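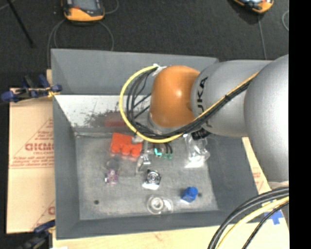
A KUKA arm over a parts bin.

How to claim for a flight hit by a strike

4 min read

Airline strikes usually come with a few days' warning, and what you do in those days decides how much money you see later. These steps cover a canceled or badly delayed flight. I used them in October when my flight home on Parila was dropped from the schedule.

1. Find out who is on strike. Cabin crew and pilots work for the airline. Air traffic controllers and airport security do not. Many compensation rules treat the two cases differently, so write down which group walked out and where you read it.

2. Wait for the airline to cancel. If you cancel first, you are normally treated as a passenger who changed plans, and you may get back only the taxes. Keep checking the booking page, and check your spam folder too. My notice arrived at 5 in the morning and went straight to junk.

3. Save the notice. Take a screenshot that includes the flight number and the time. Save your original confirmation as a PDF as well. Some airlines remove the old itinerary from your account once the flight is canceled.

4. Choose between a refund and a new flight. You generally can't have both. If you still need to travel, look up open seats before you call, including seats on other carriers, and give the agent the flight numbers. Parila first offered me a seat three days later. I asked for a Harms flight that left the next afternoon and was moved onto it after 17 minutes on the phone.

5. Don't accept a voucher until you have read the terms. Look for the expiration date, whether it can be split over several bookings, and whether taking it closes your claim.

6. Keep every receipt. Meals, a hotel room and the ride to the hotel are the usual items. Alcohol is often refused. I paid $198 for one night at the Hendwood near the airport and $70 for food and a cab. The food and cab came back in full. The hotel took a second letter.

7. Send the claim in writing. Use the airline's own form if it has one, and copy your text into a separate file before you hit submit. Include:

- booking reference and flight number
- names of all passengers
- what you were offered and when
- a list of expenses with the total
- the account for payment

8. Follow up. If the reply date on the form passes, write again and quote the case number. My second letter went to Svenja Kohlhase in customer relations, with the hotel invoice attached again, and the money was paid the following month.

If the airline still says no, try your travel insurance or your credit card company. Most policies exclude strikes announced before you bought the cover, so have the purchase date at hand.

Bastian Steinbach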